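Setting up a snack tray for when people drop in

I get asked about this more than anything else I write on here, which surprises me, because it's a tray! But I do it nearly every day, and after years of running back to the kitchen for the one thing I forgot, I've got it down to something I can do while the tea is still coming up to a boil. So I finally sat down on 15th March and wrote out how I do it.

First, the tray. Mine is an oval stainless steel one with a raised rim, and I would never go back to a flat one. The rim catches whatever slops over when you walk, and it stops a cup from sliding off if somebody bumps your elbow (my hallway is narrow and somebody always does). I've had wooden trays and they looked lovely for a month or so. Then they got rings on them and started to smell a bit like old milk. Steel you just wash.

Before anything goes on, I wipe the tray with a drop of vinegar on a soft cloth and then go over it again with a dry one. Don't skip the dry one. A shiny tray shows every single water spot, and if you have hard water like we do in Orent you'll know exactly what I mean. I used to buy a spray polish called Novo and it did a fine job, but I never felt great about using it under food, so the vinegar won.

Then cups. Cups go at the far end, side by side, and they go on first while they're empty. I know people who fill the cups in the kitchen and build the rest of the tray around them, and I don't know how they have the nerves for it. I want to shuffle things about, change my mind, go and hunt for the other packet, and I can't do that with hot tea sitting there. 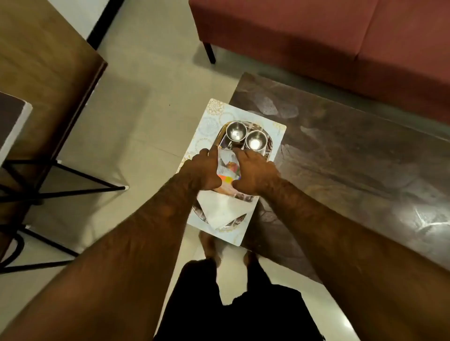

Once the cups are where I want them I press down on the near side of the tray with my fingertips, just lightly, to check for a wobble. If it rocks, something underneath is bunched up, usually the placemat. Pull it flat and try again. It takes a second and it has saved me a lot of mopping.

About placemats, while I'm on them. I like a big rectangular one under the tray, something with a pretty border, so that it makes a sort of edge all the way around. It looks dressed up even when the snacks came from the corner shop. It also saves the table. Metal trays scratch, they really do, and you don't notice until the light comes in low one evening and there's a whole set of little half moons in the varnish. Ask me how I know! Go for the wipe-clean kind if you can find it. Cloth ones look nicer for the first visit and then you're ironing.

If your mats curl at the corners, roll them the opposite way for a night with a rubber band around them. Mine came from Sipos in the July sale and they'd been rolled up so tight that they wouldn't lie down for love or money. One night the other way and they were fine.

Napkins next. I fold mine into triangles, and I fold a whole stack at once while I'm on the phone, then keep them in a drawer standing up like files. A triangle tucks into a small gap on a crowded tray much better than a square does, and you can let the point hang over the rim so people can grab it without putting their fingers in the chips. If the tray is full I just put the napkin down next to it. It really doesn't have to be on there.

Now the snacks, and this is where I'll lose some of you. I leave them in their packets. I used to pour everything into bowls and it looked gorgeous, and half of it went soft because my visitors talk more than they eat. Small packets stay crisp till somebody opens one, and whatever doesn't get opened goes straight back in the tin. No waste at all. If you have picky kids coming, they can see what's what from the packet and you don't have to answer twenty questions about what's spicy.

I lay them flat at the near end, next to each other, in front of the cups. Don't stand them up against the cups, they slip down the minute you start walking and take a cup with them. And try to pick different colors if you've got a choice. Two packets the same look like you grabbed whatever was in the cupboard, while an orange one and a pink one look like a decision!

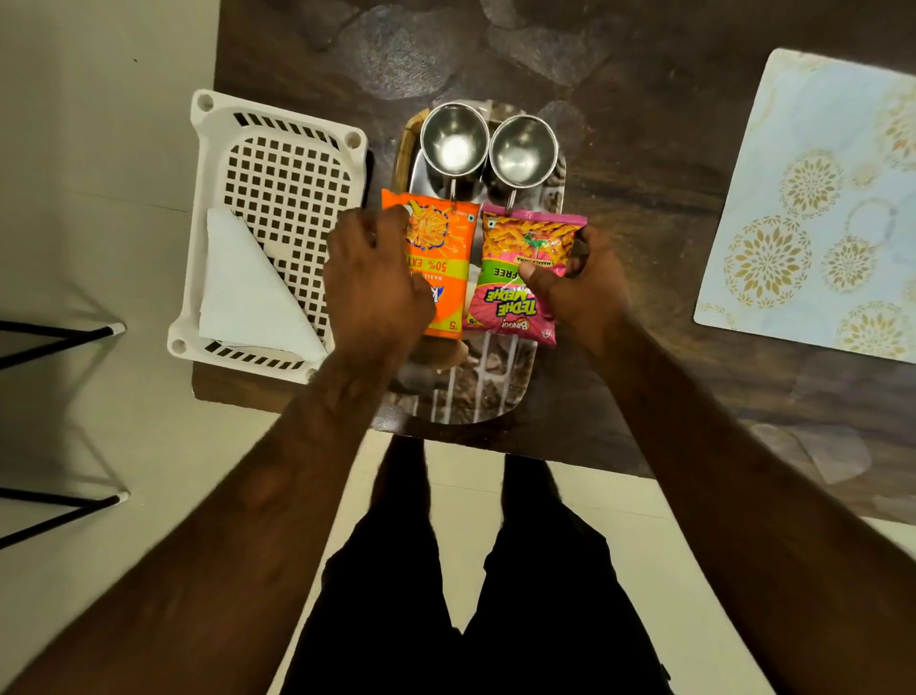
Packets side by side at the near end, cups behind them, napkin waiting off to the left.

Cup handles are worth a thought too. I turn mine toward me while I'm carrying, so they aren't sticking out past the rim to catch on a door frame or a cardigan pocket. When I set the tray down I turn the tray, and then the handles point at the guest. One move instead of fiddling with each cup. Metal cups get hot, so it's kind to have the handle right there for them.

I also keep one of those white plastic racks with holes in it handy on the table. It's good for anything that shouldn't sit directly on the wood, and when I've got no room left on the tray, the napkins go there. It rinses under the tap. I've seen fancy versions by Vovton that cost more than my tray did, and I can't think what the extra money would be for.

A few other bits, in no order. Put heavy things nearest your body when you carry, so if you're taking a teapot along too, the teapot goes on your side and the packets move up. Carry with your thumbs on top of the rim and your fingers flat underneath. Open the door first (I forget this constantly). Keep a pair of scissors near where you serve, as those little packets can be murder to tear, and the person who pulls too hard will send the lot across the rug.

Afterwards, shake the crumbs off outside, wash the tray in hot soapy water and dry it straight away, standing it on its edge against the wall for a few minutes before it goes in the cupboard. Masala dust gets into the crease under the rim, so run an old toothbrush around there every so often. And the placemat gets a damp cloth on both sides, because there's always something sticky underneath.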